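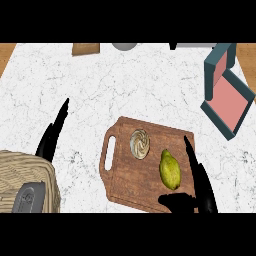 On Keeping a Household Recipe Archive

Monday, May 14, 2018

The collection of family recipes held in this household now stands at 676 entries. It was begun with a single tin of index cards and has since grown to include letters, newspaper clippings, the backs of envelopes and one complete church cookbook from Zusargate. Several relatives have asked how the material is organized, and the following account is offered in reply.

The first principle is that the original wording is kept. Where a card reads "butter the size of an egg," the transcription reads the same. A modern measure may be added in brackets, with the initials of the person who tested it. Spelling is left alone. The Sembiring side of the family wrote "receipt" for "recipe" well into the 1960s, and those cards are filed under the title their writers gave them.

The second principle concerns duplicates. There are 13 versions of the same lemon pudding, and it was proposed at one time that these be reduced to a single approved text. The proposal was not adopted. The versions differ in the amount of sugar and in the order of the steps, and two of them appear to come from a branch of the family that had left Estelo before the others were written down. All are retained, numbered in the order in which they were received.

Cards are stored upright in 8 boxes, arranged by course and then by title. Arrangement by author was tried for one winter and given up, as too many cards are unsigned. Handwriting has settled the question in some cases – the long crossed t is a reliable guide – but a guess is always marked as a guess in pencil.

Stained cards are placed in clear sleeves. They are not cleaned. An attempt to lift grease from a bread card with blotting paper took a line of ink with it, and the quantity of yeast is now known only from a later copy.

Transcription is done on Sunday afternoons. At present 56 cards remain to be typed, most of them preserves and pickles, and it is hoped that these will be finished before the reunion in July. Printed copies will be available there at the cost of the paper. Relatives who hold cards of their own are asked to bring them for copying, and originals will be returned the same day.

The notebook known as Poko, last seen in a kitchen drawer in Estelo, is still missing. Any information as to its whereabouts would be welcome.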